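Fall flooring hours at the Girard Street workshop

The tile and flooring evenings start up again in October, on the same two nights as last year. Nasrin Ghasemi is teaching the beginner group and Manouchehr Karimi has the one on repairs. Both run from 7 until the building closes.

Beginners will spend the first evening on layout: finding the center of a room, snapping chalk lines, and doing a dry run before any adhesive is opened. Patterned floors get an evening of their own. A small error at the first row shows up badly by the far wall, and most of the calls we get in winter are about exactly that.

The repair group will cover cracked tiles, loose edges and regrouting. Bring a sample of your tile if you have a spare. Nasrin also asks that people measure their room before coming and write down any doorways and closets.

The fee is $40 for the full course, grout and practice board included. Knee pads are available to borrow, but there are only a few pairs. Sign up with Ratree Wiriya at the front desk. Laltmont members who paid for the spring course that was called off can use that payment here. 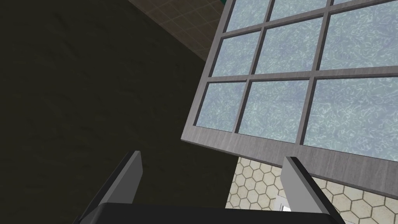
Can I take both groups in the same season?
They meet on different nights, so you can sign up for both and pay the fee for each.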